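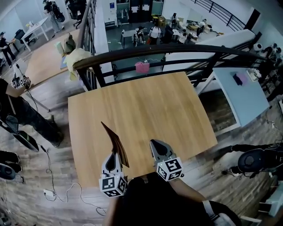
Table Work Assistants – Mezzanine Level

Reference: 441
Employer: Zakine
Openings: 2

Zakine is hiring two part-time assistants for cloth folding and table clearing on the mezzanine.

Duties
Fold cloths and hang them over the railing.
Clear and wipe tabletops between sessions.
Return trays and bags to the lower floor by the stairs.

Requirements
Able to stand for a 3-hour shift.
Comfortable working beside an open railing – the floor below is in use during shifts.

Apply in writing to Margit Midtbø by 18/04/2025, quoting the reference. Training is paid.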